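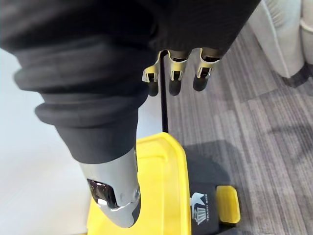 Aleksandra reckons the second-half numbers are wrong, and she said so before I'd got my coat off. Her point is that no full back covers more ground after the break when his side is two up and sitting deep, so either the tracking swapped two players over or I did.

12 September 2021

Well, it was me! Went back through the Skullen match and found I'd pasted the left back's sprints into the right back's column from the restart onwards. Corrected now: 38 sprints for the left back, and the right back drops to something a tired man could manage. Sorry to Bogdan, who had already sent the old sheet to the coaches (new one is in the shared folder, same name with a 2 on the end).

Then on to the thing I wanted to do today, which was pressing. I've been marking every time we win the ball back within five seconds of losing it. Up to the 60th minute we look lively - Hovland's lot barely get out of their own third - and then the two subs come on and the whole front line drops ten yards. The goal on 66 minutes comes straight from that. Their centre half just walks forward with it, no one goes to him, and he has all day to pick the pass.

Damian thinks it's fitness. I'm leaning towards the shape, as the fresh legs dropped off too, and it looked much the same against Rawashdeh back in June.

Still to do: clip the throw-ins, ask Honeylyn for the wide-angle video of the first half, and check the offside one again (I still say he was level).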